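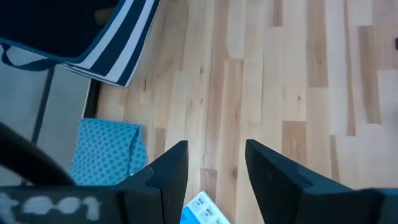 Kuvico Rally is a racing video game for Windows, developed by the small studio Esov and published by Devlow. It is a single-player game with an online ranking, and it takes place in the imaginary mountain district of Vaněk, from which the longest stage of the game also takes its name. The player drives light cars on gravel, snow and narrow asphalt roads against the clock. There are no other cars on the road during a stage.

Gameplay

The career mode is divided into 3 seasons. In each season the player has a fixed budget for repairs, tires and entry fees, and the budget does not grow between events unless the player finishes in one of the paid positions. Damage is carried over from one stage to the next. A bent wheel in the morning is still bent in the afternoon if there was no money or no service time to change it.

The stages are read aloud by a co-driver. The notes can be edited by the player in a simple text window, and this function is often named as the most original part of the game. A player may mark a corner as slower or faster, add a warning, or remove a note completely. The edited notes are saved for every stage separately and can be shared as small files.

The cars have no licensed names. They are grouped in classes by power and by driven wheels, and the weakest class is the only one available at the start. 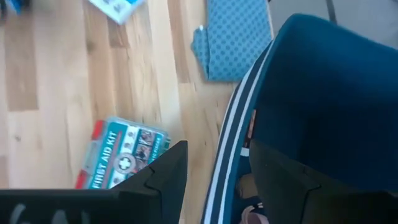

The stage Vaněk is opened after the second season. It has a long climb through forest, a flat part across the top and a descent with many hairpins. The weather can change during the run, so the choice of tires is always a compromise. The online ranking of this stage is separate from the general ranking and had 2,604 registered times on 10 Aug 2024, of which 1,012 were made with the weakest class of cars.

Development

Esov began the work as a track editor without any driving in it. The first cars were added only to test whether the roads were wide enough. The driving model was then rewritten two times, and the second version is the one used in the finished game. The editor itself was left out of the first release and came back with the update in June, together with support for steering wheels and a correction of the brake settings.

Devlow took over the publishing when the game was already playable. The publisher asked for a shorter first season and for an option to restart a stage, which was missing until then. The restart is limited in the career mode - it costs a part of the budget - but is free in the single stage mode.

Reception

Players praised the sound of the gravel, the notes editor and the modest system requirements. The menus were criticized as slow, and the replay camera as too far from the car. Some players also found the budget too strict in the first season, where one heavy crash can end the career. An update later added an easier setting, in which repairs cost nothing, but times driven with it are not counted in the ranking.

The list of achievements has 100 entries. Most of them are connected with clean stages and with the edited notes.

See also

Rally game
Time trial
Pace notes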